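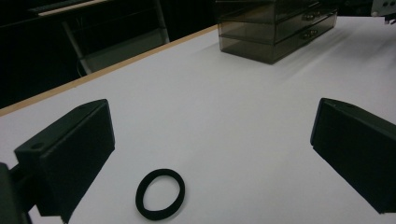 I've had the Strebel cabin bag for a good while now, long enough to have dragged it through three countries and one very wet ferry queue, so I feel I can give it a proper review.

The longest outing was in April, a coach tour that started in Dralitton and finished up on the coast at Skinduvley. We changed hotels nearly every night, and that's the sort of trip that shows up a bag quickly. You're packing at six in the morning, half asleep, with the driver already loading downstairs!

First the good bits. The main section opens flat like a book, with a zipped mesh side for clean things and straps on the other. I got a week's clothes in, plus a spare pair of shoes and a fairly bulky jumper (I always overpack jumpers). The wheels are lovely on smooth floors and fine on pavement. Cobbles are another matter – the old streets in Skinduvley had it hopping about like a goat, and I ended up carrying it up the hill to the hotel.

The front pocket is my favourite part. Passport, tour papers, phone charger, a paperback, all easy to reach without opening the whole thing in the middle of a lobby. My old Kosance bag had nothing like it and I used to end up kneeling on the floor at every check-in desk.

Now the grumbles. The handle has a bit of a wobble when it's fully up, and it had that from day one. The lining is black, so anything small and dark vanishes into it (I lost a sock for most of the tour). And the combination lock is fiddly, with tiny numbers that I can't read without my glasses.

I paid 90 pounds in a sale. I wouldn't have paid full price, but for that money I'm happy. It went in the overhead locker both ways without any shoving, though do check your own airline, as they all seem to want something different.

If you mostly fly somewhere and stay put, you could easily get by with something cheaper. For touring I'd buy it again, probably in the blue this time – the grey shows every scuff and mine looks quite battered already.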